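11 March 2026

Plates again! I have spent the best part of the day thinking about crockery and I'm not even a little bit sorry. Woke up with a stiff neck, had toast standing up, caught the 28 with my scarf still in my hand and got to Uvden before the kettle had boiled, so that was a decent start.

I do like that big bright room. You get the trees through the window on one side and the glass doors letting the daylight in further back, and even with all the strip lights going it never feels like an office. People drift about with their bags, in and out of the cabinets, and you can be in the thick of it and still have a little think to yourself.

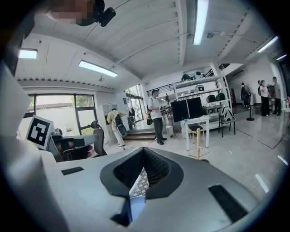
Things on the floor

Yu-na wants the tea things sorted before Plalar come to visit, and I said I'd make a start (me and my big mouth). So it was the woven tray, the dark olive one, which I'm completely in love with, and then the round plates, one light blue and one pale pink. They look lovely side by side, like sugared almonds. The little wooden cup stand goes in the top corner with its pegs sticking out, and I think it needs that, or the whole thing looks a bit flat.

Nabila thinks the pink should go on the left. I don't! We had quite a long chat about it over a bag of crisps, and she told me her gran had 14 of everything and used two.

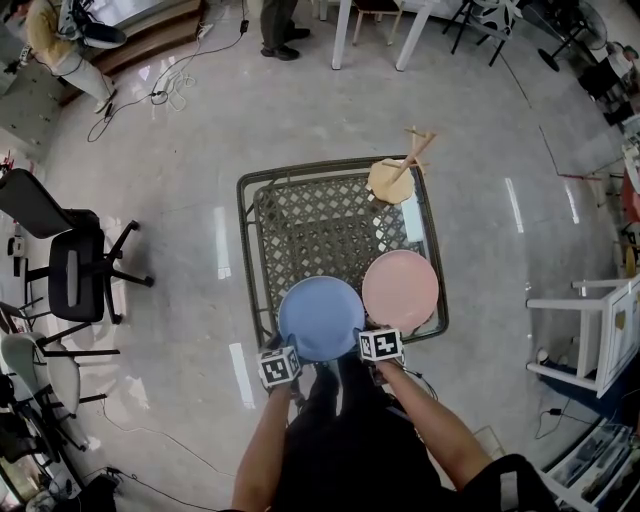 Anyway, I like the blue on the left and I'm sticking to it, at least until Yu-na has her say. The floor in there is so shiny that you get the ceiling lights coming back up at you, and pale colours do look nice against it. I must remember a cushion next time, though – my poor knees.

Came home by way of Prindier and looked at mugs for ages. Bought none. Ordered soup from Min, number 3727 on the ticket, and ate it in my coat. Need to ring Mum about August and find the other glove.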